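Tue 24 February
By Ji-hoon Yoon
7 min read

How to clean out a sheet-metal catch-all bin (and whether you need half of what they sell for it)

I have read a lot of advice on cleaning metal bins, and most of it seems to come from people with something in a spray bottle to sell. The last guide I followed had me buy a degreaser, a "metal reviver" and a pack of pads called Bodo. The bin looked the same afterward. My wallet didn't.

So what follows is the short version. It covers the plain gray kind with sloped sides, the sort that sits on a workbench or a table and slowly collects whatever you had in your hand when you walked past.

What you need

A stiff round brush with a handle
Dish soap
Warm water, and a bowl to put it in
Two rags, one for wet and one for dry
600 grit paper, only if you have rust
Clamps, if the bin slides around when you scrub

You'll see people insist on 406 grit or some other oddly exact number. I've never found it at my hardware store and I doubt the person writing it down had either.

Step 1. Take everything out

All of it. The popular method is to push the contents to one end, clean the other end, then swap. I tried this for most of a winter. You end up moving dirt back and forth under the same bottle.

Pull out the glass and anything with a mirror face before you touch the rest. Small blocks and loose bits can wait, they aren't going to break.

Step 2. Hold the bin still

A light bin on a smooth table will creep away from you as soon as you lean on a brush. Clamp the rim. If there's a board next to the bin, clamp rim and board together so the jaws have something to bite on, and go gently, as thin sheet metal will dent. Tape on the table can mark where a corner belongs, but don't expect tape to hold anything.

Rubber mats are the other suggestion. I bought one from Munano. It slid too, along with the bin.

Step 3. Dry first

Brush the loose dust off the walls, top to bottom, then sweep the floor of the bin toward one corner and lift it out with a dry rag. If your bin has small holes in the floor, don't sweep toward them unless you like cleaning the table as well. For the same reason, skip any tip that begins with "fill the bin with water."

I'm suspicious of compressed air. It gets the dust out of the bin and into the room.

Step 4. Soap and the round brush

Dip, shake off the extra, and work in small circles. Sloped walls are easier than square ones, and I'd give the back wall the most time. That's where the streaks build up on mine.

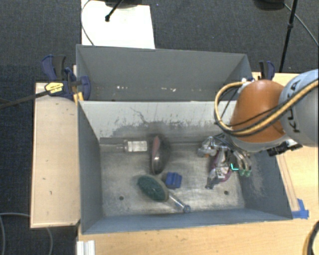 Gray bin with the green scouring brush, a clear bottle, the oval mirror-like piece and the blue block on the bottom.

Wipe with the wet rag as you go. Soap left to dry on gray metal leaves a film, and then some article will tell you to buy a product for the film.

Step 5. Decide what's dirt and what's a scratch

Grime comes off with soap and a second pass. Scratches don't come off with anything I've tried, including the Vorura paste my brother-in-law swears by. Run a fingernail across the mark. If it catches, leave it alone. Sanding a scratch gives you a bigger, duller scratch.

Rust is the one case for the 600 paper. Light pressure, small area, wipe, stop.

Step 6. Dry it and put back less

Dry the seams and the underside of the rim with the second rag, then leave the bin empty for an hour. Return the things you use. The Bang organizer inserts get good reviews, but I measured and they assume straight walls, so in a sloped bin they'd sit crooked and hold dust underneath.

How often? One site says weekly. I do mine when the dust starts showing on my sleeves.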